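24 April 2025
By Mélanie Cormier

So I spent most of March arguing with my phone about moss, and I have opinions.

The short version is that I think plant identification apps should be a lot more willing to say "I don't know." The long version involves a cemetery wall, a drawer full of paper envelopes and an app called Clillus, which plenty of people in my local naturalists' club swear by. I used to swear by it too. I still open it nearly every day, so please don't write in to tell me I'm a grump who hates progress. I'm a grump who uses the thing constantly.

Our club has been surveying mosses and liverworts in the Kerr valley for as long as I've been a member. It's slow, damp work. You scrape a pinch off a rock, fold it into a paper envelope, write down where you were and what it was growing on, and then you go home and squint. Mosses are small and a lot of them look like each other. To tell some of them apart you have to put a single leaf under a microscope and look at the cells along the edge, or check whether the midrib runs all the way to the tip. Some you can't name at all unless they happen to be in fruit. I love this. I understand that most people don't!

Last year we decided to put everything into a shared database, and at the same time we opened it up to people submitting phone records through Clillus. The thinking was good. More eyes, more ground covered, more young people. And we got them. By the end of the season we had 1,741 moss records from the app, which is more than the club had managed on paper in all the years before it. There was cake.

Then I offered to check them. (I was full of cake.)

Of those records, 980 had come in with a species name and a little green badge that says the app is confident. I started there, figuring they'd be the easy ones. I could only really check the ones where somebody had also kept a specimen, and that came to 285 envelopes. I went through every one of them at my kitchen table with the old microscope and the good lamp. I'm not going to give you a percentage, partly because our specimens weren't collected in any way a statistician would approve of, and partly because I got three of them wrong myself and had to be corrected by someone more patient than me. But an awful lot of those green badges were sitting on a name that you simply can't get to from a photo. The part you need to see wasn't in the picture. It couldn't have been. It's a fraction of a millimeter long and usually on the underside.

I want to be fair about why this happens. The program has been shown a huge pile of pictures with names on them, and when you hand it a new picture it picks the name that fits best. With an oak leaf or a tulip that works beautifully. I've tested it on my neighbor's entire yard and it only stumbled on one sad shrub that I couldn't name either. With mosses, though, the pile of pictures was named by people like us, and quite a few of those people were guessing from photos too. So the app learns our guesses and hands them back to us with a badge on.

That bothers me more than the plain mistakes do. A beginner who writes "small green moss, don't know" has given me something useful. I can go back to the wall and look. A beginner who writes down a full Latin name because the phone was sure about it has given me a chore, and she's also stopped looking, which is the real shame of it. The fun part of a moss is the ten minutes when you don't know what it is.

I said some of this at our spring meeting and got two kinds of answers. The first was that the app will get better. Sure, I believe it. Better cameras, clip-on lenses, cleaner records to learn from. But a photo of the top of a plant will never show you the bottom of it, however clever the software gets, and I'd like the software to know that about itself. The second answer was that experts make mistakes too, and look, I've just confessed to mine. The difference is that when I'm stuck I put a question mark on the envelope. Half my drawer is question marks. I'm quite fond of them.

There is a way to do this well. A friend who monitors a bog over at Denadum uses a different program, Stekimden, that stops at the genus unless you feed it a close-up of the right part. It asks you for the leaf tip. It asks if there are capsules. If you don't have those, it gives you the genus and leaves it there. She says new people find it annoying for a week or so, and after that they start carrying a hand lens. I can't think of a better advertisement for anything. A hand lens costs less than lunch, it never needs charging, and once you've looked at a wet moss through one you're pretty much done for as a normal person.

I'd also love to see these programs explain themselves a bit. When I tell a newcomer that her moss is one thing and not the other, I point. Look at the hair on the end of the leaf, see how it's white and a little toothed? Now she has something to carry to the next wall. The app gives her a name and a row of similar photos, and if she asks why, there's nothing there to ask. Maybe it really is noticing something wonderful, some pattern in how the shoots curl that none of us ever wrote down. If so I'd dearly like to hear about it, in words, so I can go and check.

For now, our club has agreed on a compromise. App records still come in, and they're still very welcome, but for mosses we file them at genus unless there's a specimen or a decent close-up to go with them. The badge no longer counts for anything on our side. Some folks were disappointed to see their species lists shrink, and I get that, because mine shrank too. I lost a rarity I'd been bragging about for years, and I went back to the cemetery wall to look for it again and came home with four more envelopes and no answer.

They're on the windowsill drying now. One of them might be the rarity. I've written the genus on it in pencil, with a question mark, and I'll get to it when the light's better.
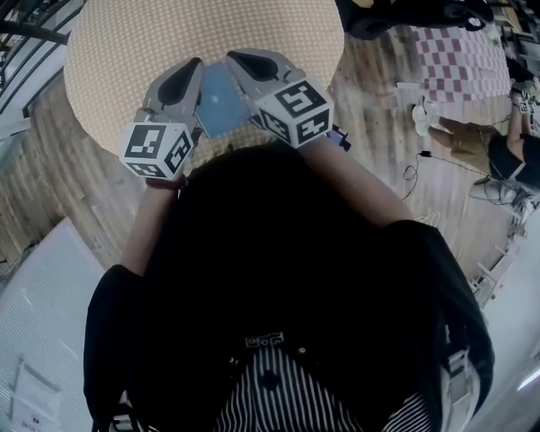 If you've got old moss records of your own from the Kerr side of the valley, with or without names, I'd still like to see them, and the ones marked "don't know" can go on top of the pile.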